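Sorting the shared kitchen drawer, one basket at a time

The dish shelf in the Stemovora break room has been a problem for as long as most of us have worked here. Cups went in with forks, forks went in with tea towels, and the chopsticks ended up wherever there was a gap. At the March staff meeting it came up again, and Aaliyah MacPherson offered to try something simple before we spent money on a new cabinet.

Her idea was to use small plastic baskets, with one kind of thing in each. She got ours from Wernetti, the discount store on McIntyre Street, and paid $18 for the set. They are cream-colored, with handle holes you can hook a finger through, so a basket can be pulled off a high shelf with one hand.

The baskets did not come with anywhere to put a label. Stick-on labels had already failed on the old jars - they peel as soon as they meet steam from the kettle - so Aaliyah suggested shapes. A circle, a triangle and a square, in black, large enough to read from the doorway. Shapes also suit an office where people speak several languages at home and do not always agree on what to call things.
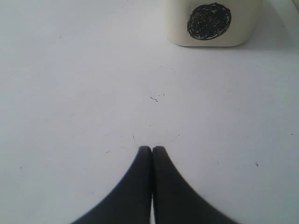
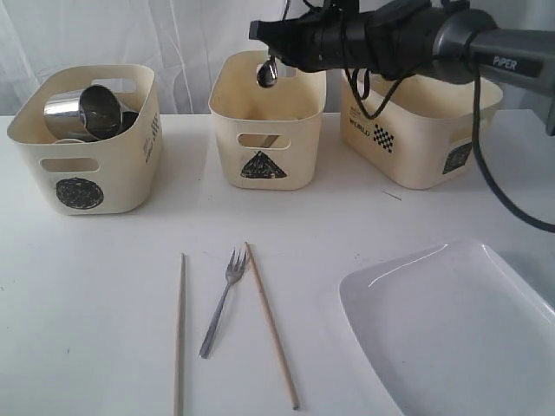
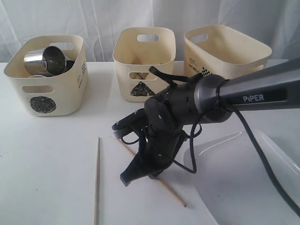
Cream baskets and a white tabletop. In the second picture the circle, triangle and square can all be seen on the baskets.

The rules are short. Cups go in the circle basket. Spoons and forks go in the triangle basket. Chopsticks and anything else long and thin go in the square basket. Plates do not go in a basket at all; they stay in a stack on the lower shelf, where they have always been.

Metal cups can be laid on their sides. Several people asked about this, and it is fine. They take up a little more room that way, but they are easy to grab and they do not get wedged inside one another. Please don't stack the glass ones.

The wooden chopsticks need a bit more care than the metal things. Dry them fully before they go away, and if a pair has started to split, throw it out. There is a new pack of 31 pairs under the sink. Single chopsticks can be left on the counter until the other one shows up.

We have also been asked whether the baskets can go in the dishwasher. The answer from the store was top rack only. A wipe with a damp cloth is enough most weeks. Go easy on the marked side, as we don't yet know how well the black ink holds up to scrubbing.

The Zundonley office upstairs has asked to see how this goes before trying the same thing in their own kitchen. They have more shelves than we do and a lot more mugs, so they may need extra shapes. A star has been proposed.

If you have spare flatware at home that you no longer use, we could take a few more teaspoons. We have enough forks. Leave them in the tray by the microwave and Aaliyah will wash them and put them away.

Comments on the baskets can be written on the sheet on the refrigerator door. We will look at them at the next kitchen meeting, along with the question of the toaster.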